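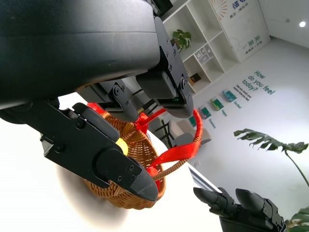
How long should we let a new member practice on the arms before they record anything we keep?

Two evenings, and then someone else on the team watches their first real set.

That was the short version I gave Kimutai after the meeting, and he asked me to put the rest on the list so people who missed it can argue with it. The longer version is under his message.

Kimutai Kioko wrote:

> I went through the March runs for the basket task. We have 1147 in the folder now, which is more than I expected, but the ones from new people are uneven. Some of them pause for a long time before closing the fingers, and some grab the basket so hard that the weave bends. Do we throw those out or train on everything? Also, are we still using the handle, or only the bowl? The task sheet says handle and half the runs don't do that.
>
> Kimutai

On throwing things out: I would keep the slow ones. Trim the wait at the start and leave the rest alone. The ones where the weave bends should go in a separate folder. Stanisława wants them for her part of the report, so please don't delete any.

On the handle: the task sheet is old. Edmund wrote it when we had the plain basket, before the one with the red ribbon. With the ribbon tied on, the loops get between the fingertips and the handle, and the grip slips. For the Nanlow entry, hold the bowl. I will change the sheet tonight. If you already have handle runs, label them "handle" and leave them in.

The Nanlow rules ask for 100 clean runs per team, scored by the club itself, plus 4 done in front of the judges. A run is clean if the basket is lifted, held over the table and put back down upright, with the yellow piece still inside. Touching the table with a finger is allowed. Touching it with the wrist is not.

We have almost enough clean ones already, but they are nearly all Rungnapa's. The judges can pick who drives, so I would like everyone on the entry to have some of their own by Friday.

Two smaller things. Please check the screws on the long finger before you start – one had backed out when I came in. And put the basket back on the table when you finish. Leave the ribbon tied.

If you can't make Friday, write to me or to Edmund and we will find another evening.

Kaisu Halonen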